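Volgate Robotics Open Day: Your Questions Answered

Thank you to everyone who has written in since we put the date up. We are a small team and we do try to reply to every message personally, but the same questions do keep coming round, so we have gathered them up and answered them properly on one page. If yours is missing, please write to the visits desk and we will add it.

When is it, and how long does it last?

The open day is on 27 Sep 2025. Doors open at ten in the morning and we close at four. You are very welcome to stay all day, but most people find that a couple of hours is plenty, with a cup of tea in the middle of it. Last entry is at three, as the final demonstration starts shortly afterwards and we would hate you to miss it.

Do I need to book?

For the building itself, no, just come along and give your name at the front desk. For the tabletop demonstration, yes please. Each session takes 35 people, and last April we had to turn a good many away at the door, which made all of us feel dreadful. Places are free and can be booked through the visits page or by ringing reception.

What will I see in the demonstration?

The main one this year is cup sorting and stacking, led by Woo-jin Sung and Asuka Hosoda from our handling group. An arm works over a cloth-covered table set with plastic cups and bowls of different sizes and colours, and its job is to pick them up and nest them one inside another. It sounds like something a toddler could do before breakfast (and several toddlers have told us so!) but there is a great deal going on in it. The arm has to find each cup, judge where the rim is, close the gripper gently enough and then let go in the right spot. Asuka talks you through it as it happens, and Woo-jin takes questions at the end, usually until somebody makes him stop for lunch.
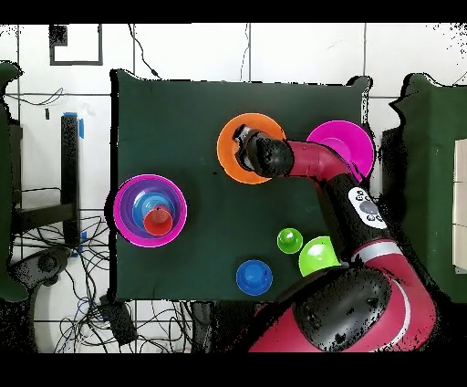
The gripper over the orange bowl, with a nested stack on the left of the table.

How long is each session?

Sessions run for 60 minutes. The first half is the talk and the demonstration, and the second half is for questions and for coming up, a few at a time, for a closer look.

Does it ever drop anything?

Oh yes, quite regularly, and we don't hide it. Cups get knocked over, or picked up crooked, and now and then a small one goes rolling off across the tiles to a great cheer. We keep a tally on the wall of the workshop. When we last added it up, the arm had made 1179 attempts at the full stacking task, and 400 of those had needed a helping hand somewhere along the way. Kohei Ebihara, who looks after the tally, is happy to show you the sheets and explain which cups give the most bother.

Can children come?

Please do bring them. Under-twelves need to have a grown-up with them the whole time. Everyone, of whatever age, stays behind the yellow rope while the arm is moving, and long hair and scarves should be tied back when you come up for the closer look. There is also a table in the Hayashi Room with cups for children to stack by hand, and Ysaline Coste will be there with a stopwatch and a box of stickers.

Can I have a go at driving the arm?

Not on the main table, I'm afraid, but there is a smaller trainer arm called Hakeck in the room next door, and you can try guiding that one by hand. The queue gets long after lunch, so the morning is your best chance.

May I take photographs?

Yes, as many as you like, but without flash please, and do ask before photographing other people's children.

Is the building step-free?

The ground floor is, and all the demonstrations are on it. There is a loop system in the talk area, and chairs can be saved near the front if you let us know when you book.

How do I get there, and can I park?

The number of spaces in our own yard is small and we keep them for visitors with blue badges. The Pletden car park is a five-minute walk away, downhill on the way here and, sadly, uphill on the way back. Bicycles can be left in the rack by the side door.

Who do I ask about school visits?

Tsutomu Ogura arranges those. Leave your details with him on the day, or ask reception to pass on a message.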